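The sorting room at the Drakwood Parts Exchange is open again, and if you have ever spent an afternoon hunting for the right lid, tray or bracket, this is very good news.

The Exchange, on the lower level of the old Clivberg print works, reopened its doors in September after 11 weeks of clearing, scrubbing, painting and moving things from one side of the building to the other (and, in a few cases, back again). People were waiting outside at nine in the morning. By lunchtime the line for the drawer-runner bins went past the coat hooks, and the coffee had run out twice!

For anyone new to it, the Exchange takes in the parts that get separated from household things: refrigerator shelves, cutlery trays, shallow bins, cabinet feet, shower caddies, the plastic inserts that sit inside bathroom drawers. You bring what you don't need and you take what you do. There is no charge for anything that fits in one hand. Bigger pieces cost a dollar or two, and that money pays for shelving and light bulbs.

The sorting room is where it all lands first, and it was badly in need of attention. The old one had brown carpet tile, a ceiling stain shaped like a boot, and so many stacked cartons that the back wall had gone unseen for years. Crews carried out 434 cartons in the first stretch of work. A good number held exactly what their labels promised. Others were a complete surprise – one marked "hinges" was full of cake rings, and a very fine set of cake rings at that.

With the cartons gone, the room feels twice its old size. The carpet has been pulled up and the walls repainted, and the whole place is so much brighter that several regulars stopped in the doorway and laughed. It is a lovely room to stand in. You can see what you're picking up, which was never a sure thing before. 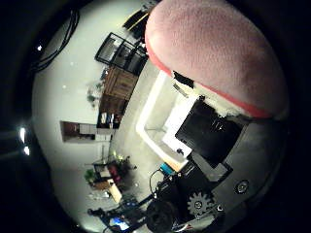

The new way of sorting is simple enough to learn in one visit. Everything that comes in gets looked at for cracks, wiped down, and placed by shape first. Trays go with trays, rods with rods, round lids with round lids. Size comes next, and color last of all. Under the old system, parts were sorted by the room of the house they came from, and that caused endless arguments over whether a shallow white tray belonged under kitchen or bath. Now it's a tray. If it fits your drawer, it can live wherever you like.

Shallow trays are the big favorite, by the way. They go out almost as fast as they come in, and people use them for everything: spools of thread, seed packets, phone chargers, dog treats, the spare change that piles up by the front door. One family came in for a single tray to fit under a bathroom sink and left with enough to do the whole hall closet. They sent back a note the next week saying the closet door closes now, with three exclamation points.

Shelving for the room came from Alva, the store-fitting shop two streets over, which was replacing its own display units and let the Exchange have the old ones for the cost of hauling them. They needed new feet and a serious going-over with sugar soap, and a couple of the uprights had to be straightened with a mallet. The feet, happily, came out of the Exchange's own bins.

There is also a measuring counter this time around, and it may be the best addition of the lot. So many visits used to end with somebody holding a tray in each hand, trying to remember how wide the drawer was. The counter has rulers fixed along both edges, a pad of paper for sketches, and a row of sample drawers in the most common widths. Set your tray in the sample drawer and see how it sits. It takes seconds, and it has already saved a lot of second trips.

If you're planning to come, a few pointers from the people who run the floor:

- Measure the inside of the drawer or shelf, front and back. Older furniture is often narrower at the back.
- Bring the broken piece along if you still have it. Half a part is a big help in finding a whole one.
- Wash donations before dropping them off, and let them dry all the way.
- Tape loose screws in a bag to the piece they belong to.
- Glass shelves are welcome, wrapped in newspaper and marked on the outside.

Sadly the Exchange still can't take anything with a cord, or mattress slats, or paint cans of any kind, full or empty. The slats are a matter of space, and that may change when the side passage is cleared out later on. There was talk of getting to the passage this fall, but the passage also contains a piano, and the piano is going to need its own plan.

The reopening brought back the Orach table too. Longtime visitors will remember it as the long bench near the stairs where odd pieces wait for somebody to figure out what they are. It's named for the plant that used to grow in a pot at one end, a big purple thing that dropped seeds into everything. The plant is gone but the name has stuck. Anyone can write a guess on a slip and leave it with the piece, and a right answer gets you first pick from the next day's arrivals.

There were 15 mystery pieces on the table on opening morning, and five had been solved before closing. The prize find was a curved wire rack that had been guessed as a toast holder, a letter sorter and part of a birdcage. A retired baker recognized it right away as a cooling stand for rolls. She took it home, with everyone's blessing, and has promised rolls.

What makes the place such a pleasure is how much talking goes on. People compare drawers. They show each other pictures of their pantries. A man looking for one cabinet foot got into a conversation with a woman who had three of that very foot in her car, from a dresser she had taken apart over the summer, and the two of them went out to the parking lot and were back inside ten minutes later helping someone else measure a crate.

Donations are coming in at a great clip, and round lids are running well ahead of the space set aside for them. If you have been meaning to match up the food containers at home, a visit soon would be perfect timing. Small screw-top lids are in especially good supply, as are the square snap-on kind. Long narrow trays, the ones made for knives and wooden spoons, are wanted badly, and there is already a waiting list clipped to the end of the tray shelves.

The sorting room is open from nine until four, with drop-offs taken at the side door until three. Parking is behind the print works, and the ramp is on the left as you come in from the lot. Bring a bag, and bring your measurements.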